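From: Thierry Caron
To: floor-talk list
Subject: Re: [floor-talk] Folding cells at Gukthorpe, first month

Hajnalka Szűcs wrote:

> Hi all, a short update from the linen side. The two Vulta cells are
> running on both shifts now. Together they did 148 pieces an hour on
> their best day, against 136 for the hand tables. Nobody has lost
> hours. The people who used to fold are now "cell attendants" and I
> think most of them will come to like it once the jams settle down.
> Happy to answer questions.
> Hajnalka

Thanks for writing this up, Hajnalka. I have some questions, and I'm sending them to the whole list since Baudry is being offered the same cells and our people will be asked to vote on the new job titles in January.

First, the 148. Is that pieces off the cell, or pieces that made it onto the cart without somebody refolding them? When we tried the Wusano feeder, the counter sat before the check table, so every towel that came back around got counted again. It took Viera Matoušek weeks to get anyone to move it. I would also like to see an ordinary day next to the hand tables. A best day is a best day.

Second, who picks? Loïc Lecomte spent a shift at your site and told me the attendants still pull the tangled pieces apart by hand before the arms get them. I folded for 9 years and the folding was never what hurt. Pulling wet weight out of a knot is what hurts. If the machine has taken the light half of the job and left the heavy half, then the people on it have a worse day than before, whatever the title says.

Third, look at how much there is to look after. The picture below is from the wrist camera on one of these arms, with pink cloth hanging right over the works. There's a gear with its teeth showing, a toothed strip running under it, boards and thin wires all crowded together, and black cable looping past the lot. I'm no engineer, but I know what lint does to a dryer, and I'd like to hear what it does to that.
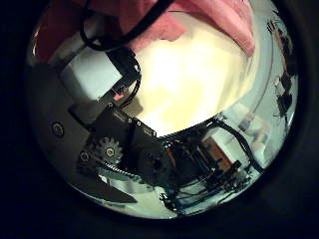
What I would like answered before January

1. Who cleans the gripper, how often, and is it in the attendant's paid time or squeezed in at shift change? Our draft from Vulta says "light daily care by the operator" and leaves it there.

2. What happens to the count while a cell is stopped? If the target keeps running while you wait for a technician, people will reach in to clear a jam themselves. I have seen it on the ironer and so have you.

3. Who may see what the wrist cameras record, and how long is it kept? I was told they only look at cloth. Fine – then it should be easy to put that in writing.

4. The pay grade. Corentin Tanguy says attendants at Gukthorpe are on the same grade as folders. They now clear faults, log them and train new starters. Same money for that?

5. You say no one has lost hours. Were the 3 people who left over the summer replaced? A job that goes away when someone quits is still a job gone, and it never shows up in an update.

I'm not against the things. If a machine wants to do bath sheets all night it can have them. But the Wusano feeder was going to settle down too, and we worked around it until the lease ran out.

Could you also ask whether a few of us can come over and watch a full shift? An ordinary one, please, with the regular crew and without the Vulta people standing by. I can bring Viera, and Loïc would come back for the second half.

Thierry
Baudry, finishing side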